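In praise of the boring planner

I have been writing software for picking robots long enough to have been excited about most things at least once, and I would like to spend a page or so being excited about something that gets very little love, namely the dull bit in the middle. I mean the part after the camera has had its say and before the arm sets off, where some patient piece of code works out whether the thing we've just asked for is a good idea. Motion planning, in other words, with a collision check and a sensible set of limits, the sort of thing you could have described to a visitor years ago and describe in much the same words now.

What set me off was a talk at Flavside in December (a lovely event, do go if you get the chance, the soup is very good). There were 8 talks on the software afternoon and I enjoyed every one of them, but in all that time the word "planner" came up mainly as the name of something people were glad to have got rid of. The picture goes in at one end, the joint commands come out at the other, and whatever used to sit between them has been folded up and absorbed. I do understand the appeal! I've spent whole weekends tuning a planner that took a grand tour of the workspace to move a hand's breadth to the left, and I have said things to it that I wouldn't repeat here.

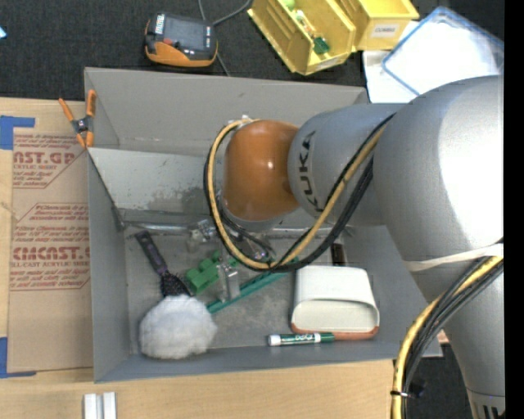

But think about what bin picking asks of you. The walls are tall, the gripper is wide, and the cables that run along the arm have opinions of their own about which way the wrist may turn. A brush lying at a slant is one sort of problem and a marker pen lying flat is quite another, and a soft fluffy thing pushed into a corner is the sort of problem that makes you put the kettle on. A learned grasp model is wonderful at this, far better than anything I ever wrote by hand, and I'd never go back. It will look at a heap of oddments it has never met and give you a list of places to try, best first, and very often the best one is best.

The trouble is that a good grasp and a reachable grasp are different questions, and I'd like them to be answered by different bits of code, so that on a bad Monday I can find out which of them let me down. On the Nalon stack, which is what I work with most days, we keep them apart on purpose. The model proposes, the planner checks each proposal against the walls and the joint limits, and if it says no it has to say why, in a log line a tired person can read. I once went through 41 refused grasps in a single sitting and found that all but 6 came down to one cause, a bin model whose rim was set slightly too low, so that the fingers were being sent in at angles the wrist couldn't finish. It took an afternoon to put right. I don't like to think how long I'd have spent on it if the only remedy open to me had been to collect more data and hope.

People will tell me, kindly, that this is a matter of time, and that the Han model already steers itself round obstacles without being told. So it does, and I've watched it with real pleasure. I would still want the check underneath, if only because cables aren't in most training sets and they certainly aren't in most robot models either. We model ours as 2 fat capsules strapped to the forearm, crude as you like, and it's the best hour's work I ever put into that code.

So this is really a plea to whoever is writing tooling just now, and I include the good people behind Skasstead, whose viewer I use all day long. Give us nicer ways to look at a refusal. Let me click on a rejected grasp and see the arm standing where it would have stood, with the offending link coloured in, and let me step back through the candidates one by one with the arrow keys. I'd happily swap a good many new features for that, and I'd bring the biscuits to the first demo.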